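4.2 Picking from clutter with a short look first

So that's the baseline, and I said at the end of 4.1 that I wasn't very happy with it. The trouble with Pestance (our name for the grasp planner, after a typo that stuck) was never that it chose silly grasps. It chose perfectly good ones and then couldn't get the second finger down between the object and the wall. You'd watch it line up beautifully on something and then the outer finger would land on the rim of the bin and the arm would stop with a fault. When Zdeňka Pešek went through the baseline logs at Skululitz she put most of the failures down to this, and I agree with her reading of them.

What we changed is small enough that I was a bit embarrassed to write it up. Before closing the gripper, the arm now stops above the object, compares the depth map under each finger with what the planner expected, and is allowed to do one of 2 things: carry on, or turn the wrist and come in again from the new angle. It can't pick a different object. I wanted that option in and Ya-wen Ko talked me out of it, quite rightly, as it would have made the comparison with 4.1 a mess.

We ran 50 trials per condition, with a limit of 20 seconds per pick. The objects are all household or toy-shop things, chosen to be awkward in different ways: long handles that wobble if you hold them by the end, bristles that give a fuzzy depth reading, clear plastic that gives hardly any reading at all. The layout was shuffled by hand between trials and we didn't try to make it fair. If something ended up leaning on the wall then it stayed leaning on the wall.
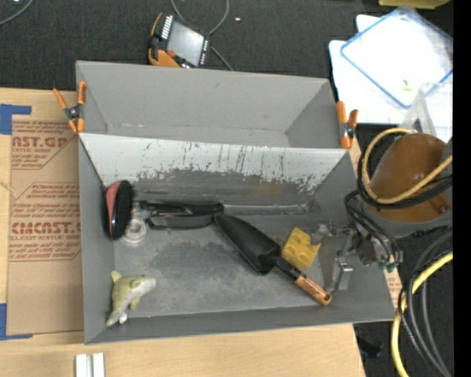 Figure 6. The two-bin cell with a mixed layout. The gripper is at the yellow block, next to the neck of the trowel.

The second look helped most with small objects lying against bigger ones. In the old version a toy block beside a trowel was nearly hopeless, as the planner treated the pair as one lump and aimed for the middle of it. Now the depth check notices that one finger has metal under it where there ought to be floor, the wrist turns, and quite often there's a clear way in. I say quite often – the full breakdown by object is in Table 3, and I'd rather you looked there than took my word for it.

It did not help with clear plastic. If the sensor can't see the thing to begin with, looking twice doesn't do much, and in a few trials it made matters worse by turning away from a grasp that would have been fine. Rusnák, our simulator, missed this completely. All 2000 of our simulated picks used solid-coloured objects, so I take the blame there. We're adding clear ones to the set in September.

One more thing for anybody trying to repeat this. The depth check is fussy about where the bin floor is. We clamp the bins together and measure the floor again at the start of each session, and on the one morning I skipped that step the arm turned its wrist before nearly every pick. Those trials were thrown out and run again.

The next section looks at what happens when the robot may also push objects before it picks them up.

Comments

gripfan_r: Did you try letting it turn more than once? Seems an obvious next step.

Zdeňka Pešek: We did, informally. It dithers.

mortenslab: Table 3 won't load for me on the web version, the PDF is fine.

Recent items

Juria: a shared file format for pick logs
Measuring the bin floor without a marker
Rusnák release notes
Why our wrist camera moved (again)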